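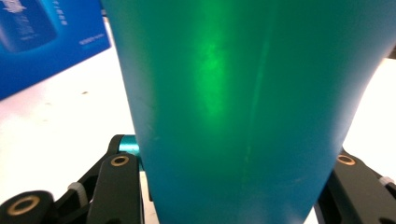
According to Olga Brandão, the grip fault at Moston should have been caught in the first week. The logs showed it plainly enough, she says, and the wrong column was being read.

The fault was a slow loss of closing force on the hand-held grippers used to record grasps for the Narkard packing arm. Operators squeeze the tool, the fingers close on a part or a household item, and the finger positions are stored. The arm is then trained on those records. Between January and the spring review, the arm dropped 806 of 3,013 smooth-sided items during test runs. Boxes and bagged goods were barely affected.

"We looked at the arm first, which cost us the most time," Brandão says. "We changed the pads and we changed the approach speed. The drop rate stayed where it was."

The cause lay in the pivots of the hand tools. Bushings in the finger linkages had worn oval, and the play let a finger tip sit 2 millimeters off its recorded position under load. A person holding a tumbler corrects for that without noticing. The arm has no such habit. It closed to the recorded width and stopped short of a firm hold.

Hendrik Mahlangu found the wear while replacing a cable tie on a linkage. "I pushed the finger sideways and it moved. I checked it against a new one from the Birano crate, and that one didn't move. Then I went and got the rest of the tools."

Tapered items gave the worst results. With a straight wall, a slightly loose grip may still hold by friction. On a wall that narrows toward the base, the item slides down until it is free. Mahlangu says most of the failed lifts ended within a hand's height of the table, so breakage was low and few incident reports were filed.

Brandão regards the reporting as the more serious part. The form in use, taken over from the Chauke line, asked for damage or injury. A drop with neither had no box to tick. "So it went down as a retry. The retry column was going up every week."

The form now has a line for any unplanned release. Each tool gets a side-load check after 30 hours of use, with a dial gauge at the finger tip, and is pulled if the reading is over half a millimeter. Records made with the worn tools have been set aside. Mahlangu wants to correct them with a fixed offset. Brandão does not, as the play was different on each tool and was never measured at the time of recording. They had not settled it when we spoke.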